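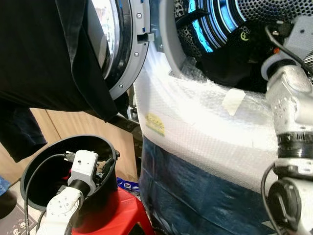 I think the list is being too easy on the laundry demos. Folding a towel on a clean table is one thing. Getting clothes in or out of a front loader is harder, and most homes need that part first. With a black garment hanging by the open door and dark clothing in the drum, even a person has to look twice. We have 1,548 laundry tries logged at Kosel, and dark clothes are still our worst group.

An earlier message said:

> Jinix says its arms can do a full load with no help. MacLeod
> says the same for next December. Why are we still talking
> as if this is unsolved?

Because "a full load" there means 47 light-colored shirts of one size.
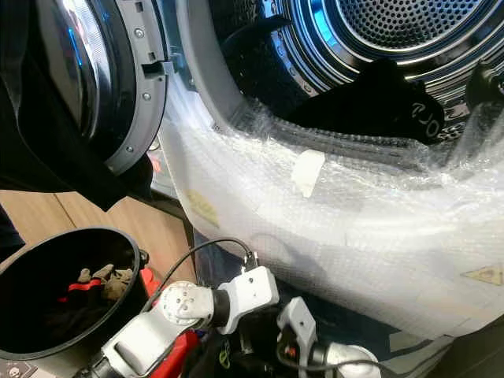 Open drum, bubble wrap on the front of the machine, bucket at lower left.

The drum is deep and the way in is narrow. An arm that is fine over a bench has to turn its wrist in there without rubbing the gasket. Ours stops when it feels too much force, and then someone has to clear it by hand.

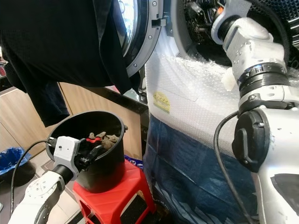 The second arm helps less than I hoped. It can work at a bucket while the first one is at the drum, but the two wait on each other a lot. Our last full run took 73 minutes.
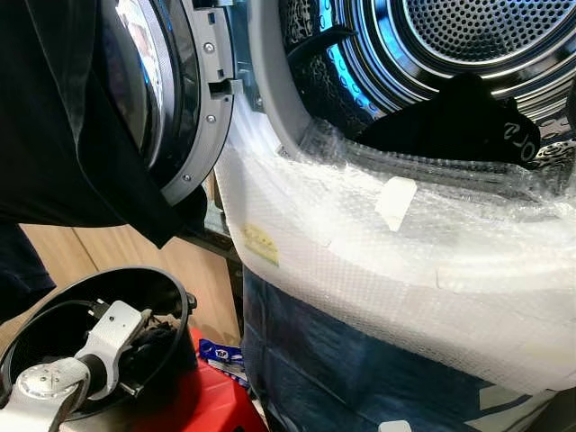

Brurutik, 14th September

So my answer to the question is no, not yet. For sorting parts on a shop floor, yes, I would buy one today. If anyone has numbers for mixed dark loads, please post them with the failures left in.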